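Heka Notes
Thread · 9 min read

Okay, a few people asked after my last post what "looking after" the bottle cell involves from week to week, so I'm going to put it all in one thread while it's fresh and while I have coffee. It's a long one, sorry in advance, get comfortable!

14 replies · 62 likes

For anyone new: Heka is our two-armed mobile robot, white base, black grippers, and her job right now is glass cola bottles. She takes them off a table and puts them in a styrofoam holder with round cavities. That's the whole task. It has taken up more of my November than I'd like my family to know.

I do the setup and the maintenance. Aivar Avotiņš does the software side, and Saulius Lapiņa built the brackets and most of what holds the cell together, so when I say "we" it's usually one of those two plus me with a hex key.

3 replies · 41 likes

Let's start with the table, which gets less love than the arms and deserves more. Ours is a light beige top in two panels with a seam between them. I run a fingernail along that seam every morning. If one panel has crept up even a little, a bottle sitting across it leans, and then you spend an hour blaming the camera calibration for what is really a furniture problem. Ask me how I know.

(I lost a whole Sunday to it. There was cake at home and I missed the cake.)

Before anything gets switched on I wipe the top down, check the base hasn't rolled, and look over every cable I can see from where I'm standing. Then I walk to the other side and look again, which feels silly every single time. Twice now it has been the cable on the far side.

5 replies · 38 likes

Next, the holders. Styrofoam is wonderful stuff for this because it forgives a slightly crooked placement and it doesn't chip glass. It's also terrible stuff, because it wears. Each time a bottle goes in at an angle it shaves a bit off the rim of the socket, and after enough of those the socket is a funnel and the bottles start to lean.

I put yellow tape along the edge of the holders, and I replace it when it lifts. It keeps the foam from crumbling where we grab it by hand, and Aivar likes it too, as it gives him a nice strong edge to find against all that white. 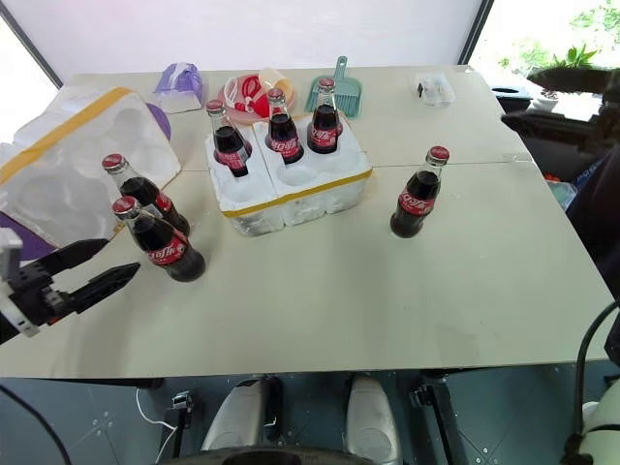 A bit of lean is fine, by the way. We used to stop the run for it and straighten everything by hand, and all that did was teach us how well the robot handled a table I'd tidied. Now I only swap a holder when a bottle won't stay in on its own. The old one goes on the shelf for dry tests, where it can live out its retirement in peace.

9 replies · 77 likes

Grippers! My favorite part, and the part that eats the most time.

Two black fingers each side, and what matters most is that they close evenly. If one finger arrives first it nudges the bottle before the other one gets there, and a tall glass bottle doesn't need much of a nudge. So my check goes like this: open all the way, close slowly on a bottle I'm steadying very loosely with my other hand, and feel whether it wants to walk left or right. You feel it long before you see it.

If it walks, I back off the two screws on the slow finger, close the gripper on a gauge block, and tighten them a little at a time, going back and forth between them. Don't do one all the way and then the other. I did that for months and could not work out why my alignment was always gone by lunch.

11 replies · 90 likes

Then the finger pads. Glass is slippery enough, and a bottle out of the fridge sweats, so we never run chilled ones (they're props, please don't write to me about warm cola). I clean the pads with a lint-free cloth and a little isopropyl, let them air dry properly, and press a thumb on each one to see if it still grabs. If it feels shiny, it's done.

I change pads every 1,000 grasps whether they look tired or not. The set before this one only made it to 874. I could feel the left pad starting to slide on its backing, and I've learned not to bargain with a pad. Off it came, new one on, ten minutes with a clamp and a cup of tea.

6 replies · 55 likes

Wrist brackets: the white ones are Saulius's design and they're lovely, but the bolts need a drop of threadlocker, the medium kind, and they need it again every time you take them out. I skipped it once because I was "only popping it off for a second." Three days later the wrist had a tiny click in it that you could hear from the doorway.

Saulius drew a small paint line across each bolt head and onto the bracket after that. If the two halves of the line don't meet up, the bolt has moved. It costs nothing and takes a second to read, and I've since put paint lines on half the things in my garage.

8 replies · 103 likes

Now, the approach to the bottles themselves, which a couple of you asked about. The hardest ones are the ones standing close together. A bottle on its own out in the open is easy, you can come at it from nearly anywhere. Two side by side, and your open finger has to fit in a gap that might not be there.

What helped us most was opening the gripper less. I know! We'd been going in with the jaws at full width because it felt safer, and all we were doing was bringing more hardware into a crowded spot. Aivar cut the opening down to bottle width plus 13 millimeters and the knocks mostly stopped that same afternoon. I bought him a pastry.

12 replies · 84 likes

A word on height, too. Grip too high, near the cap, and the bottle swings like a pendulum when the arm slows down. Too low and the fingers run into the foam before the bottle has gone all the way down into its socket. We grip across the label, and I check the labels for peeling corners, as a loose corner will fold under a pad and then the bottle comes away a second late, sort of reluctantly, and lands crooked.

If a label's peeling I take that bottle out of the set. I've tried gluing them back down and I wouldn't bother.

4 replies · 29 likes

Base and wheels, quickly, because I can hear you scrolling. The wheel covers come off and I clear out whatever has wound itself around the axles. It's hair. It's always hair, and none of us has much. Then I go over the small screws in the floor panel with the driver, just snug, nothing heroic, and I make sure every loose plug is either plugged in or tied up where a wheel can't find it.

Cables on the arms get a slow full-range move, one joint at a time, with my hand near the stop button. What I'm watching for is any spot where the cable goes tight before the joint reaches its end. If it does, I give it another finger's width of slack at the next clip down. Too much slack is its own trouble, it'll hook on a table corner, so I go in small steps and repeat the move after each one.

7 replies · 46 likes

Somebody named Org asked in the replies whether we clear everything else off the table first. No, and we don't want to! There are usually a few household bits along the back edge, and they get changed around. If the cell only works on a bare table then it's not much use in a kitchen, which is where we'd like this to go one day.

What I do insist on is that nothing back there is taller than a bottle and stands where the elbow sweeps through. I check that with the slow move too. It's the least glamorous rule in the building and it has saved me a lot of sweeping.

5 replies · 33 likes

The last thing is the logbook. We have a proper one on the computer and I also keep a paper one, a Brikevis notebook with a terrible elastic band, hanging off the cell on a string. Pads changed, bolts touched, holder swapped, anything that sounded funny. "Sounded funny" is a legitimate entry and I'll defend it to anyone.

When something drifts, the first thing Aivar asks is what changed, and the true answer used to be "nothing, I don't think?" Now I can flip back and see that I moved a cable clip the evening before. It's nearly always something like the cable clip.

10 replies · 71 likes

That's the round, then. The daily part takes me less time than it took to write this thread, and the longer part with the wheels and the brackets I do once a week, usually with the radio on.

Next up I'm swapping both wrists over to the new Nellard connectors, and I'm a little nervous about it, so if any of you have done that with the arm still mounted, please tell me whether you went in from the top or the side. I've got the brackets off already and the paint pen is ready to go.

31 replies · 118 likes · 22 shares

More from this author
Why I stopped trusting my torque driver
Foam, felt or rubber: what I've lined holders with so far
Saulius's brackets, version four
A slow morning spent chasing one click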